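Wedding registration in Wuvico moves to the new hall

22 Jan 2018

By Efthymia Drakos

Couples who want to marry in Wuvico this year will have to plan their papers earlier than before. From the first day of next month, the town office will accept a marriage notice only when both persons come together, and the notice must be given at least 31 days before the ceremony. Until now it was enough that one of the two came with the documents of the other, and many families sent an aunt or an older brother in their place.

The change comes together with the move of the registry from the old building on Arruda Street to the new hall beside the bus station. The old wedding room had seats for 100 guests, and it is well known that many more people used to stand on the stairs and in the yard. The new room has 200 seats. It has also a separate entrance for the bride, which was requested many times by the mothers of the town.

For families who follow the Hirkach custom, the new rule touches a delicate point. In this custom the bride and the groom should not be seen together in any public office before the two families have eaten together and the first gifts have been given. Usually this meal is held on a Sunday, in the house of the bride's grandmother, and it can take months until all the uncles agree on a day. Some parents now fear that they will have to hurry the meal only to satisfy the registry.

"My daughter's meal was in November, after we waited for my brother to come home from the sea," said one mother, who was standing in the line on Monday with a folder under her arm. "With the new rule I would have sent her to the office first, and my mother would not have spoken to me for a year."

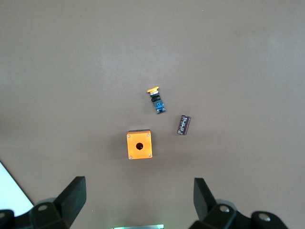
The registry answers that the rule does not ask anybody to change the order of the family meetings. A couple may give the notice on any working day, also in the late afternoon, and the names will not be hung on the board outside as in the past. They will be kept in a book inside, and a person who wishes to read it must ask at the desk. The office believes that this is enough to protect the couples from gossip before the families are ready.

Not all the elders are against it. In the Wemumer quarter, where weddings are smaller and the families often know each other since childhood, several of them told me they are content that the young people must at least go through one door together before the big day. An old man who has married off four daughters said that he met one of his sons-in-law properly only at the ceremony, and he does not recommend it to others.

The fee for the notice remains the same. For the use of the new room the couples will pay 200, and this includes the chairs, the sound and the cleaning, but no flowers and no drinks. Food is still not allowed inside. The sweet bread, which the groom's side traditionally breaks over the threshold, may be broken at the outer door, under the roof, if the family sweeps afterwards.

The question of music took the longest discussion. Drums were permitted in the yard of the old building, but the new hall has neighbors on two sides and a small clinic across the road. For the moment the drummers may play from the parking place to the door, and again when the couple comes out, and they must be silent while the bus passengers are being called. Two of the drummers whom I asked found this strange, but they said they will try it.

Couples who have already given their notice under the old rule do not need to come again. Their ceremonies will be held in the new room on the same day and at the same hour, and the office will send them a letter with the new address. Those who prefer the old building for sentimental reasons, perhaps because their parents were married there, can still ask for it until the end of spring. The request must be written by hand and signed by both.

The desk in the new hall is open on working days from morning until five, with a break at noon. Both persons should bring their identity card and birth certificate, and a person who was married before should bring also the paper which shows how that marriage ended.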